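Gilmont Tapes

The Gilmont Tapes is a mixtape series issued by the independent hip-hop label Lerngate Records. It takes its name from Gilmont, the neighborhood where the label's first studio was located. The series began as a set of free downloads and was later moved to paid streaming services. It is known mainly for short songs, sparse drum programming and the use of unsigned rappers alongside artists already on the label's roster.

Background

Lerngate Records started as a recording studio that rented time by the hour. Many of its early customers were rappers who could afford a session but had no way of releasing the results. The studio began collecting finished songs from these sessions and, with the artists' permission, putting them out under one title. The first volume was made almost entirely from recordings that were already on the studio's hard drives.

A small run of 2,000 compact discs was pressed for the second volume and sold at shows and in local record stores. Later volumes were planned in advance, with producers chosen before the rappers were booked.

Music and production

Most songs on the tapes run for less than three minutes, and many have no chorus. Tempos on the early volumes tend to sit near 90 beats per minute, with heavy bass and little melody. The fourth volume marked a change in sound. Its single "Kamano" was recorded at 133 beats per minute and used a chopped organ part in place of the usual bass line. Several songs on the fifth volume follow the same pattern.

Vocals were usually recorded in one or two takes. Background talk and count-ins were left in on a number of tracks — a habit that began with the first volume and was kept up on purpose afterward.

Release and distribution

The first three volumes were offered as free downloads on the label's website. Beginning with the fourth, the series was distributed by Betancur Distribution, which also placed the older volumes on streaming services. Two songs from the first volume were left out of the streaming version over uncleared samples. They remain available only on the original download.

The fifth volume was released on February 10, 2024, with 30 tracks, making it the longest in the series. An instrumental edition followed in September.

Music videos

Videos were made for only a few songs before the fourth volume. They were low-budget performance clips, mostly shot in and near the studio. After the agreement with Betancur, the label began releasing at least one video for each tape, along with looping visuals for songs that had no full video.

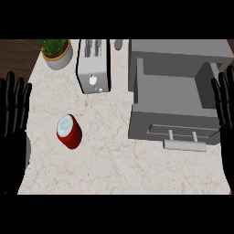

Reception

Coverage of the early volumes was limited to local papers and music blogs. Reviewers generally praised the production and the range of voices, while the uneven sound quality of the first tape was a common complaint. The fourth volume drew wider notice on the strength of "Kamano." Opinion on the fifth was more divided, with several reviews finding it too long.

See also

Mixtape
Independent record label
Underground hip-hop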